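Wednesday, bench by the window

Spent most of the morning on paper bag trays, and I'm more pleased with them than a grown adult should be. Writing this down while I still remember what I did, because Jocelyn wants to make a set of her own and my explanation over lunch was mostly hand waving.

Take an ordinary brown grocery bag, stand it up, and roll the rim down and outward in small folds. Don't try to do one big fold! I did that on the first one and it sprang back open the second I let go. Small folds, pinch as you go, keep turning the bag. You end up with a shallow round-ish thing with a fat edge. The brown stock from Kemley is stiff enough to hold its shape. The thinner Badoneck bags are softer and I wouldn't bother with them, though we have 100 of those in the cupboard so somebody should find a use for them.

Tape: black, on the rim only. I started with short pieces and went to a longer strip where the paper tore on me (lower left, my fault, I was rushing the fold). Mircea says masking tape would come off cleaner. He's probably right but the black was on the bench and I had a rhythm going.

The floor of the bag keeps its factory creases no matter what you do. I tried flattening one with the back of a spoon and got a slightly shinier crease. Leave it alone.

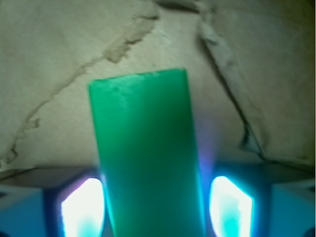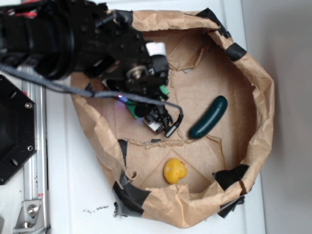
On what goes inside: the toy cucumber and the little rubber duck are the pair I like best so far. One long and smooth, one small and round, and they look good against the tan (fine, that's not a technical reason). The cucumber wants to lie along a crease if there's one handy, so when I set up I put it down on the diagonal and let go gently. The duck just sits wherever you plonk it.

Lucian asked why not use the plastic bins from Dornon. We could, they're 5 to a pack and they wash. But the paper is quieter on the tabletop and I can make one in the time it takes the kettle to boil.

Things to sort out:

The rim goes soft if you lift the tray by it. Carry from underneath, both hands.

Costel is nearly out of black tape and would like his roll back. I have his roll.

Try a double rim, folding over twice as far before taping. Might make the walls too low for the duck, but I want to see.

Yoga offered to bring bags from home, different sizes. Said yes please. Stack them flat under the bench, and please don't put lunch in them first, I can still smell the onion in the one from October.

Next one after coffee.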